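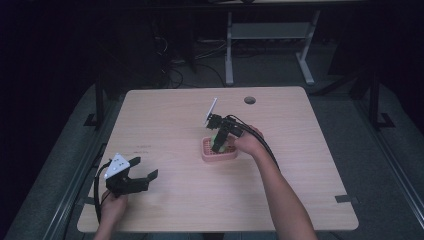
*Table, front side. Pink tray near the center.*

November, 16:40. Glue test for the Utorden shelf

I mixed the second batch of hide glue today. The first one from Alipour stayed too thin, so this time I took 100 g of dry glue to 180 g of water and left it to soak until lunch. It smells stronger than I like, but it runs off the brush slowly and evenly.

Six joints are in clamps now. Three are beech, three are the old pine from Stunulow. On the pine I rubbed the end grain with thin glue first and waited 25 minutes before the real coat.

I don't trust the pine yet. Last month one piece opened at more than 300 N, and it opened in the glue line and left the wood whole.

To do: write the batch number on the jar, ask Bostton for the price of the finer grade, don't open the clamps before tomorrow noon.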